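Claltau drops plastic wrap, switches to paper for mail orders

Drullow store to close its packing line for a week in September

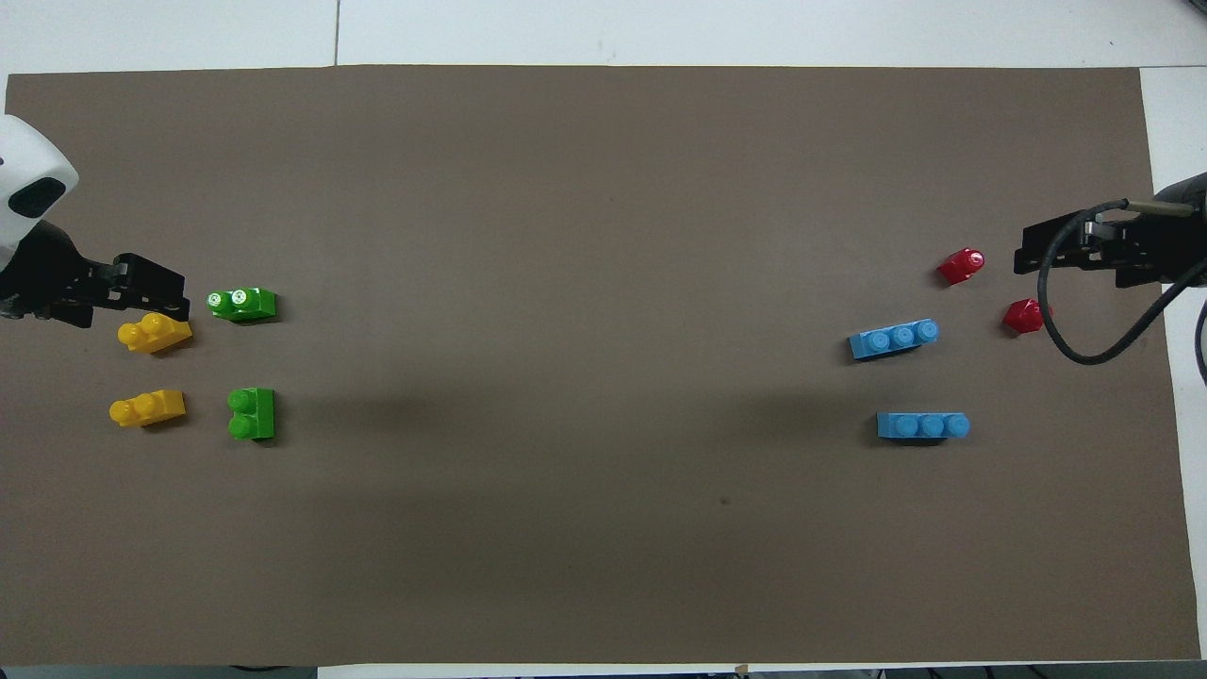
What changes for customers who order by mail? Orders placed from September on will come wrapped in plain uncoated paper, and the shipping price stays the same.

Claltau, the housewares seller based in Drullow, told customers this week that it will stop using plastic film and air pillows in its parcels. The company sells bowls, mugs, table linens and small kitchen tools from a single store on the town's main street and from a warehouse behind it. Mail orders now make up more than half of its sales.

The packing line will shut down for seven days while the old film dispensers are taken out and paper rolls are put in. Orders that arrive during the shutdown will be held and sent in the order they came in. The store will stay open on its normal hours, and items bought there can be taken home as usual.

Blandine Courtois, who runs the warehouse, said the change had been planned since last winter, when the company went through its returns and complaints for the year. Broken goods were the top complaint. Plastic waste came second.

"We got a lot of mail about the air pillows," Courtois said. "People wrote that they had a closet full of them and no place to take them. The town doesn't accept film at the curb and the drop-off bin at the grocery store was removed."

The company tried three kinds of paper before picking one. The first, a thin white tissue, tore on the corners of boxed sets. The second was a padded sheet with a shredded filling, which worked well for mugs but left dust on linens and drew complaints from the packers. The third is a heavier sheet that gets crumpled by hand and pushed into the gaps around each item. That is the one going into use.

In a trial that ran through the spring, 800 parcels were sent out with the heavier paper. Courtois said breakage in the trial was slightly lower than with film, although she cautioned that few of those parcels held glass. Stemware and large serving platters will get a second layer and a double-walled box.

The paper comes from Sarkar, a supplier that already sells the company its shipping boxes. It has no coating and no printing on it, so it can go in the regular paper recycling in Drullow and in most towns nearby. Customers who live elsewhere should check their local rules. Packing tape will also change, to a paper tape with a water-based glue, and it doesn't need to be peeled off before the box is recycled.

Parcels may be a little heavier than before. Claltau said it will absorb the added postage through the end of the year and then look at the numbers again. Free shipping still starts at $200.

Gift wrap is a separate matter. The company's foil gift wrap will be sold until the remaining stock is gone and won't be reordered. After that, gift orders will be wrapped in the same plain paper with a cotton ribbon in red, green or natural. The gift wrap fee is going down by a dollar. Customers who have already paid for foil wrap on an order that hasn't shipped will get foil wrap if it's still in stock, or the difference back if it isn't.

A few items are not part of the change. Knives will still ship in hard plastic guards, as the company hasn't found a paper sleeve it trusts. Bottled cleaning oils sold under the Trulura name arrive from the maker already sealed in shrink bands, and those will be left on. Courtois said she has asked Trulura for a version without the band and is waiting for an answer.

The store is also taking back used packing. Anyone who still has air pillows from an earlier Claltau order can bring them to the counter, deflated and bagged, through the end of September. The company will send them to a film recycler along with what is left of its own supply. It will not take pillows or film from other sellers, foam blocks, or bags with shipping labels still stuck to them.

Clean boxes in good shape are welcome at any time. They are used for store pickups and for moving stock between the shop and the warehouse, and any that don't get used are flattened and recycled.

Workers on the packing line have been practicing with the new sheets in the afternoons. Crumpling paper by hand takes longer than pulling down a row of air pillows, and the company expects orders to move more slowly at first. Two part-time packers will be added before the holidays. Applications can be picked up at the store counter or requested by mail, and no packing experience is needed. The shifts start at 6 a.m. and end before noon.

Customers with an order due during the shutdown will get a letter or an email with a new ship date. Those who would rather cancel can do so at no charge until the parcel leaves the warehouse. Orders for pickup at the store are not affected, except for large platters and boxed dinner sets, which are kept in the warehouse and may take an extra day to bring over.

The printed fall catalog was finished before the decision was made final, and page 3 still describes the old packing. A corrected order form is tucked inside each copy. The form also lists the new gift wrap choices and a box to check for customers who want their order sent with as little packing as possible. That option is open only for linens, wooden utensils and other goods that can't break.

Returns work the same way as before. Items can be sent back in whatever packing they came in, old or new, and broken goods will be replaced if the company hears about them within a month of delivery. A photo of the damage helps but isn't required. Questions about a particular order should go to the warehouse desk and not to the store, which can't look up mail orders.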